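Subject: Re: [tenants] Hard water in the Vestell building

> Does anyone know why the kettle has white marks after 5 days?

Hello all,

the marks are only lime. I use Zoltov powder, 14 grams in one liter.
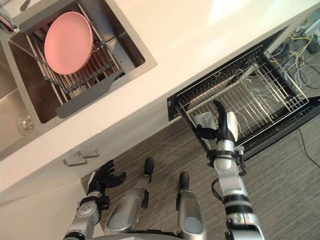
Lime is also in the kitchen pipes, so I clean every month. A plate on the rack in the sink, like my pink one, can get spots too. I wipe it with vinegar.

For the kettle:

1. Fill it and add the powder.
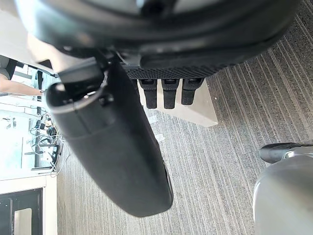
2. Wait, then rinse two times.

Greetings from the third floor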